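Nisden Shared Kitchen — minutes of the December meeting
Opened at 6:30 p.m. Last month's notes approved.
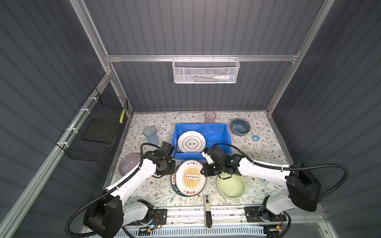
Tableware: we now have 962 pieces sorted, and the plates with Chinese lettering are a big hit! Agreed to keep blue bins for plates and buy 2 more from Skarer.

Baskets: everyone loves the hanging ones — they free up so much table. Small slender items stay in the white mesh one.

Tablecloths: floral print stays. Order 12 more for the Cabrera lunch.

Next meeting in January, same time.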